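My first season as a team statistician

Thu 17 September
By Senga Gillies

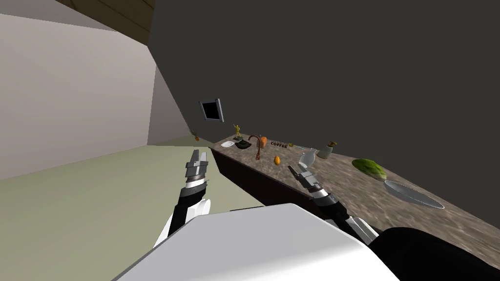 Kitchen counter with a white teapot and a small orange fruit.

Since last November I keep the statistics for the Keane women's football team. I did not grow up with American football, and in my first game I wrote down a tackle for the wrong team. The coach of Wilow noticed before I did. She was very kind with me.

The most difficult part is the assisted tackle. Two players arrive almost together, and I must decide in two seconds if both get credit. My rule now is simple: if the runner was still moving forward when the second player came, I give half to each. Not everybody at Clomine agrees with this rule, and we had a long discussion after the away game there.

I write everything by hand first, in a notebook with 22 lines on each page – one line for each play. In the evening I copy it to the computer. Our linebacker finished with 129 tackles, and I checked this number three times, because her father also counts and he had one more. We watched the Fludgate game again together and found it. The missing tackle was on a punt return, and he was right only about the player, the play was cancelled by a penalty.

Next week I must learn how to score a blocked kick. If you know a good guide with easy words, please write to me.

Get new posts by email. You can unsubscribe at any time.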